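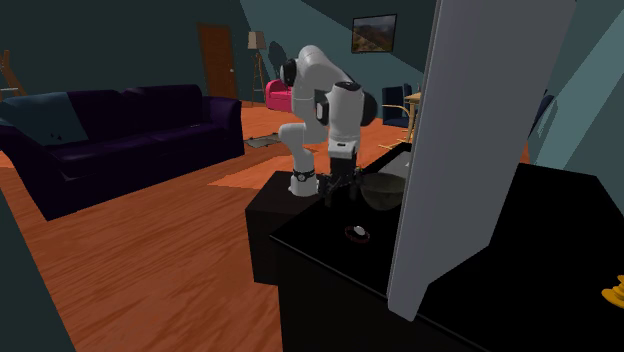
Figure 3. Living-room layout in Sterano. Arm at the black table, gripper open, bowl beside it, small white object resting on the dark-red ring.

Projects > Student Robotics > Millesdale Course Reports > Section 4

4. Setup and Data Collection

4.1 Course context

The work was done in the spring project course at Millesdale, start to finish in one term. 14 students, most of them with no robotics before the course, a few with some game-engine experience. No hardware budget. Everything below is simulation. We say so early as an earlier draft was read as claiming a real arm, and it does not.

Teams shared one code base, called Nông, and one simulator install, Sterano. The room layouts come with Sterano. Zisar is our own script on top: it picks a layout, places the objects, resets the arm, starts recording. Zisar was written in the first two weeks and patched in nearly every week after that, see 4.4.

4.2 Task

Pick up the small white object, put it in the bowl. One arm, two-finger gripper, tabletop. The ring is a distractor. It is thin and flat, and the object often starts against it or partly on it, so a sloppy grasp can catch both. Students asked for the ring to be taken out. We kept it in. The first version of the task had a bare tabletop and the scripted controller solved it too easily to be useful for teaching anything.

The furniture stays in too. Sofa, lamp, armchair, dining chairs, the lot. None of it is touched by the task but it is in the view, and policies trained against a blank wall did badly once the room was switched on. The tall panel by the table hides things from some viewpoints and Zisar does not try to avoid this. If a start state has the bowl partly hidden, it stays in the set.

Success = object inside the bowl and gripper clear of the rim at the end of the episode. Object on the rim is a fail. Bowl tipped over is a fail, even if the object ends up in it. This last rule was added late, after two teams had reported the same runs with differnt scores.

4.3 Demonstrations

Demonstrations were given by keyboard and mouse. Slow, and tiring for the wrist. We tried a game controller for a week; students liked it better but the mapping for gripper rotation was confusing and the recordings were jerky, so those were dropped and are not in the counts here.

In total 1,646 episodes were kept after filtering. Filtering was by hand in the first month and by script after. The script throws out any episode where the arm hits a joint limit, where the recording has a gap, or where the student pressed the discard key. Failed attempts were kept if the student carried on and recovered. Those turned out to be the most useful for the final policies, at least by the teams' own reports. We did not run a proper ablation. Should be done next time.

Each episode stores joint positions, gripper width, object poses and the rendered views. There is a wide view of the room and closer ones near the gripper.

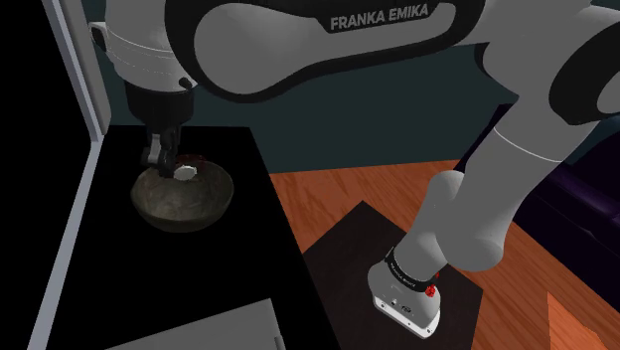 The close views matter most in the last part of the motion, when the fingers come down at the bowl. The rim is thick and the wall is deep, so from the wide view it is hard to judge whether the fingertip is over the inside or over the edge. Teams that trained on the wide view only had many rim contacts. Adding a close view fixed a good part of that. It also made training slower, and on the shared machine this meant a queue, usually worst after 5 p.m.

Lighting was left as Sterano ships it. The table is black and so is most of the gripper, contrast is poor, and depth estimates there were noisy. One team brightened the images before training. Helped a little in their runs, not tested by others.

4.4 Problems

Reset bug. For roughly 14 days Zisar did not clear the object velocity between episodes, so the object sometimes slid at the start. Affected episodes were removed, not corrected.

Version drift. Teams updated Nông at different times and the action scaling changed once in between. The data had to be converted. The conversion script is in the repo, documentation is thin.

Naming. The folder names were chosen by each team and it shows. A fixed scheme is now enforced at save time.

Workload. Recording took much more time then planned, and training was squeezed into the last weeks. Next year, recording starts in January and the report template goes out with the first assignment.

4.5 Evaluation split

Start states for evaluation were generated once by Zisar and locked. No team saw them before the final session. Every policy was run with 3 random seeds on the same states. Results by team are in Section 5, failure types in the appendix.

12 shares | 2 comments

Contact | © Millesdale Student Robotics | Back to top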